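Spring equipment budget: where the money is going

Well, I finally have numbers I'm willing to put in front of people! Seon-mi Hong and I spent most of March going back and forth on the hand-held gripper order for the household tasks work, and Kwadwo Bonsu has been asking (politely, and then a bit less politely) when he can plan his home visits. So this month's item is all about shopping. Sorry to those of you who come here for the arm control stuff, that's back next time.

First, the part everyone asks about. We're ordering 9 more hand-held grippers, which go out in pairs or singly depending on the home and the task. I wanted more. Seon-mi wanted fewer and a bigger line for spares, and she won that one, mostly by showing me what we spent on replacement finger pads last year. Pads are cheap one at a time and you stop noticing them, and then you add up the invoices and there it is: $1192, none of it planned. This year pads get their own line, along with straps and charging cables, and I promise to stop hiding them under "misc."

The second thing is where we use all this. I've had a long argument with myself over renting a proper mock kitchen at Wumdale, which has nice flat counters and good lights and costs a fortune by the month. We priced it for 3 months and it ate the whole travel line and then some. Real dining rooms, with real pots and chopsticks and somebody's tablecloth, are where I'd like the money to go, so the mock kitchen is off the list for now. Kwadwo cheered when I told him.

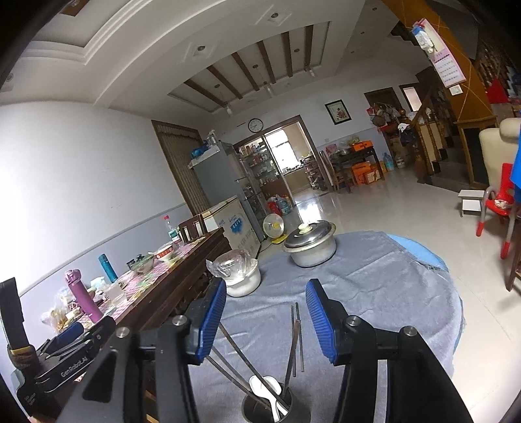
Should we buy spare grippers up front or wait until something breaks?

Buy at least one spare with the first order and put it in the same bag as the working set. A home visit takes ages to arrange, and losing a day to a stuck joint costs us more in travel and goodwill than the spare ever will.

On to quotes. I asked Flornuseck and Ultidis for the storage and charging side (cases, docks, the big drives) and they came back so far apart that I had to check they were quoting the same list. They weren't, quite. Ultidis had left out the cases, and once those went back in, the gap got a lot smaller. I'm leaning toward Flornuseck — they'll split the delivery, so we can take the docks now and the drives later when we know how fast we're filling them.

Živković is doing our insurance paperwork again, and they want a serial number for every item that leaves the building. The current sheet has 113 lines and I'd bet my lunch that some of those things no longer exist. If you have a gripper, dock or drive sitting on your desk or in your car, please send me the number off the label, even if you're sure I already have it!

One small request for people planning visits later in the year: put your travel in as its own line and don't fold it into "sessions." Kwadwo has a template that does this nicely, and he's happy to share it. Drafts to Seon-mi by noon on the day of the planning call, please, so she can get them into the big sheet before we all start talking over each other.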